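Skindero 秋季音楽祭 舞台技術スタッフ募集要項

Fadstead舞台技術事務所は、10月にTultwoodで開催する「Skindero 秋季音楽祭」の舞台技術スタッフを募集します。募集部門は音響、照明、舞台進行、電源・配線、記録・配信の5部門、募集人数は全部門合計で29名です。応募締切は2026年8月11日です。

応募の前に本要項の全文を確認してください。部門ごとに応募要件、拘束時間、報酬の扱いが異なります。

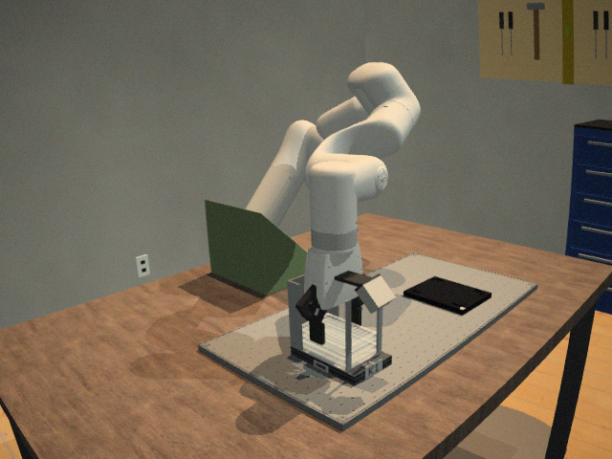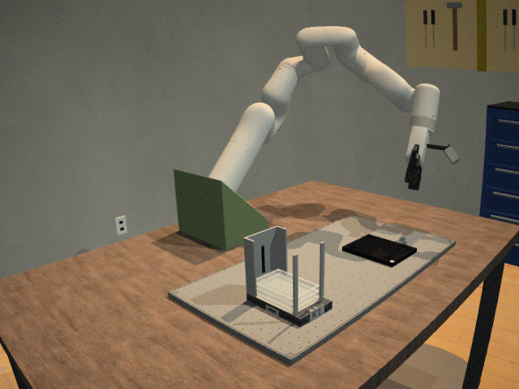 1. 音楽祭の概要

Skindero 秋季音楽祭は、室内楽、古楽、電子音楽、即興演奏を対象とする公演企画です。会期は4日間で、前日に搬入および仕込み、最終日の終演後に撤去を行います。

会場は次の2か所です。

Ní Mhurchúホール(屋内、固定席682席)
Tultwood広場特設ステージ(屋外、立見、収容上限2000名)

両会場の間は徒歩で移動できます。機材の移動には事務所の手配する車両を使用します。スタッフは原則としていずれか一方の会場に配属し、会期中の配置換えは行いません。ただし電源・配線部門のみ、両会場を担当する場合があります。

屋内会場では室内楽と古楽を中心に、アンプを使用しない公演を行います。屋外会場では電子音楽と即興演奏を中心に、全公演で拡声を行います。このため、同じ音響部門であっても会場によって作業内容は大きく異なります。希望会場がある場合は応募書類に記入してください。

2. 募集部門と業務内容

2-1. 音響部門

屋外会場の担当者は、メインスピーカーおよびモニタースピーカーの設置、マイクロホンとDIの仕込み、回線チェック、転換時の結線替えを行います。ミキシングコンソールの操作はチーフオペレーターが担当し、募集するスタッフはステージ側の作業に就きます。モニター卓の操作については、経験を確認したうえで別途依頼することがあります。

屋内会場の担当者は、録音用マイクロホンの設置、影アナウンス系統の管理、出演者との連絡用インターカムの管理を行います。吊りマイクの位置は会場付きの技術者が決定するため、スタッフの判断で変更しないでください。

電子音楽の公演では、出演者が持ち込むオーディオインターフェースの出力規格が統一されていません。バランス・アンバランスの変換、グランドループの切り分け、出力レベルの確認を転換時間内に行える方を優先します。

2-2. 照明部門

灯体の吊り込み、フォーカス、カラーフィルターの交換、パッチ作業、本番中のフォロースポット操作を行います。屋内会場の調光回路は222回路で、このうち本音楽祭で使用する回路は仕込み図で指定します。指定外の回路には結線しないでください。

古楽の公演では、チェンバロ等の調律に影響するため、開場後は舞台前面の灯体の出力を変更しません。プログラムごとの明かりの変化は客席側と背景側で行います。調光卓の操作者はこの制約を前提にキューを作成します。

屋外会場では、日没の前後で基準照度を切り替えます。雨天時の灯体の養生も照明部門の業務に含みます。

2-3. 舞台進行部門

出演者の入退場の誘導、譜面台と椅子の配置、楽器の搬入出補助、転換の進行、袖での時間管理を行います。楽器の移動は、所有者または所有者の指定する者の立会いのもとで行います。ピアノの移動は専門業者に委託しており、スタッフは行いません。

編成表、配置図、譜面台の数を読み取り、短時間で配置を再現できることが必要です。五線譜を読めることは必須ではありませんが、曲中の転換がある公演の担当者には、総譜を追える方を充てます。

2-4. 電源・配線部門

仮設分電盤から各部署までの電源ケーブルの敷設、負荷の記録、ケーブルの養生、会期中の巡回点検を行います。仮設発電機の運転は委託業者が行います。分電盤への一次側の接続は有資格者のみが行い、無資格のスタッフは立ち会いのみとします。

音響系統と照明系統は電源を分離します。客席を横断するケーブルにはプロテクターを使用し、避難経路にはケーブルを敷設しません。やむを得ず横断が必要な場合は、技術監督の許可を得てください。

2-5. 記録・配信部門

固定カメラおよび有人カメラの設置と操作、スイッチング補助、収録データの複製と照合、配信回線の監視を行います。収録データは終演後に2系統へ複製し、照合の完了を確認するまで元の記録媒体を初期化しません。

出演者により、配信のみ可、収録のみ可、いずれも不可の条件があります。担当者は公演ごとの許諾一覧に従って作業します。許諾条件に疑義がある場合は、収録を開始せずに部門チーフへ確認してください。

3. 応募要件

全部門に共通する要件は次のとおりです。

満18歳以上であること。
仕込み日から撤去完了まで、配属会場の全日程に参加できること。
事前説明会および安全講習に出席できること。
日本語による口頭の指示を理解し、復唱できること。
屋外または高温・低温の環境での立ち作業に支障がないこと。

部門別の要件は次のとおりです。

音響部門:音楽公演または演劇公演での音響業務の経験。職業経験か学校・サークル等での経験かは問いません。
照明部門:灯体の吊り込み経験。フォロースポットのみを希望する場合は、操作経験があれば可とします。
舞台進行部門:経験不問。
電源・配線部門:電気工事士の資格、または仮設電源を扱う現場での実務経験。
記録・配信部門:複数台のカメラを用いた公演収録の経験。

高所での作業に就く場合は、作業の内容に応じた特別教育等の修了が必要です。修了証の写しを応募書類に添付してください。未修了の方も応募できますが、高所作業には配置しません。

4. 日程と拘束時間

仕込み日は午前に集合し、搬入、設営、回線確認、フォーカスの順に進行します。会期中の集合時刻は部門と会場により異なり、各日の進行表で指定します。撤去日は終演後、観客の退場が完了してから作業を開始し、深夜に及ぶ場合があります。

屋外会場のサウンドチェックは、近隣への配慮により開始時刻を制限しています。制限時刻より前に発音を伴う作業を行うことはできません。発音を伴わない回線確認はヘッドホンで行ってください。

休憩は交代制とします。本番中の持ち場を離れる際は、必ず交代者への引き継ぎを行い、部門チーフへインターカムで報告します。

荒天により屋外会場の公演が中止となった場合も、待機を指示した時間は拘束時間として扱います。中止の判断は当日に技術監督が行い、部門チーフを通じて伝達します。

5. 報酬および待遇

報酬は部門、経験、担当業務により決定し、選考後に書面で提示します。提示内容に同意した時点で契約を締結します。契約形態は会期限定の業務委託または有期雇用とし、部門ごとに定めます。

交通費は、事務所の規定に基づき実費を支給します。自家用車による来場は、機材を持参する方で事前に許可を得た場合に限ります。
遠方からの参加者には宿泊場所を用意します。部屋は相部屋の場合があります。
作業日の食事を支給します。アレルギーその他の制限は応募書類に記入してください。
全スタッフを傷害保険の対象とします。保険料は事務所が負担します。
スタッフ証を貸与します。撤去日に返却してください。

深夜の撤去作業に従事し、公共交通機関で帰宅できない場合は、事務所が移動手段を手配します。

6. 服装および持参品

服装は黒の上下とし、大きなロゴのないものを着用してください。仕込みと撤去の間は安全靴およびヘルメットの着用が必要です。ヘルメットは貸与します。安全靴は各自で用意してください。

屋内会場の本番中は、足音の出にくい靴に履き替えます。金属製の装身具、音の鳴る時計、キーホルダー類は外してください。

各自の持参品は次のとおりです。

作業用手袋
懐中電灯またはヘッドライト(光量を絞れるもの)
筆記用具
雨具(屋外会場の担当者)
落下防止コード付きの工具(高所作業の担当者)

私物の機材を本番系統に接続することは認めません。測定用マイクロホン、テスター等の測定器は、事前に申告すれば使用できます。

7. 安全管理

全スタッフは、仕込み日の作業開始前に行う安全講習を受講します。受講を確認できない場合は、作業区域への立ち入りを認めません。講習では、避難経路、消火器の位置、吊り物の昇降時の合図、感電事故への対応を扱います。

吊り物の昇降中は、舞台上の全作業を停止し、操作者の発声に対して全員が応答します。応答が揃わない場合、操作者は昇降を開始しません。

屋外会場では風速を継続して計測します。技術監督が作業中止を宣言した場合は、作業の途中であっても高所から降り、指定場所に退避してください。吊り荷がある場合の処置は部門チーフが指示します。

騒音下の作業に就くスタッフには耳栓を支給します。体調に異常を感じた場合は、程度にかかわらず部門チーフに申し出てください。飲酒後の作業および作業区域内での喫煙は禁止します。

8. 応募方法

応募フォームから次の書類を提出してください。書類はすべてPDF形式とします。

応募用紙(指定書式)
業務経歴書(書式自由。担当した公演名、会場、担当業務を記載)
資格証、修了証の写し(該当者のみ)

応募用紙には、第一希望と第二希望の部門、希望会場、参加できない時間帯の有無を記入してください。第二希望がない場合は「なし」と明記してください。空欄は不備として扱います。

業務経歴書には、自分が実際に行った作業を記載してください。機種名を列挙する場合は、操作したもの、設置のみ行ったものを区別してください。

ファイル名は「希望部門_氏名」としてください。締切日の受付終了時刻は18時です。応募フォームの自動返信をもって受理とします。自動返信が届かない場合は、迷惑メールの振り分けを確認のうえ、フォームの問い合わせ欄から連絡してください。

9. 選考

書類選考のうえ、通過者に対してオンライン面談を行います。面談では、経歴書の内容の確認、希望部門に関する口頭での質問、参加日程の確認を行います。音響部門で屋外会場を希望する方には、面談の前に簡単な回線表を送付し、面談時に結線の手順を説明していただきます。

選考結果は合否にかかわらず、応募者全員にメールで通知します。選考の経過および理由に関する照会には回答しません。部門の応募状況により、第二希望の部門または希望と異なる会場での参加を打診することがあります。打診を辞退しても、次回以降の選考には影響しません。

採用後の辞退は、判明した時点で速やかに連絡してください。欠員が生じた部門については、同部門の補欠者へ順に連絡します。

10. 個人情報および守秘

応募書類に記載された個人情報は、選考、契約、保険加入、および会期中の連絡に使用します。不採用者の書類は選考終了後に消去します。

発表前の出演者、曲目、進行表、仕込み図を第三者に開示すること、および舞台裏を撮影してSNS等に投稿することを禁止します。業務上必要な撮影は、部門チーフの許可を得て行い、画像は会期後に消去してください。

11. 問い合わせ

本要項に関する質問は、応募フォームの問い合わせ欄で受け付けます。電話での問い合わせは受け付けていません。Ní Mhurchúホールへの直接の問い合わせはご遠慮ください。出演者の募集、出店、チケットの販売に関する質問には、本窓口では回答できません。

本要項の内容に変更が生じた場合は、このページに掲載し、応募済みの方にはメールで通知します。

Fadstead舞台技術事務所
Skindero 秋季音楽祭 技術スタッフ採用担当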